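Lighting and Glare in a Two-Level Office: Project Report
Javiera Riquelme, 10 July 2025 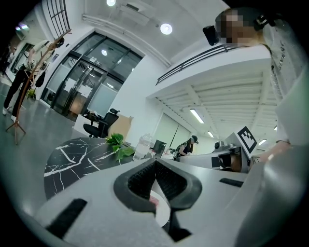

Figure 1. Mezzanine, strip lights below it, and the glazed entrance at left.

1. Scope
The room has white walls and two ceiling heights. Strip lights serve the area under the mezzanine – round fixtures serve the main ceiling. The tall gridded window adds daylight, which was not controlled.

2. Method
Desk-height readings were taken at 5 points on 3 afternoons in February with a Tistell meter. Points 1 and 2 lie under the balcony.

3. Results
Point 4, nearest the glass doors, varied most between visits. The lowest single reading was 95 lux, at point 2 with the strips off. The frosted door panels were treated as diffuse sources, following Rutar's course notes.

4. Open items
Repeat point 2 after dark.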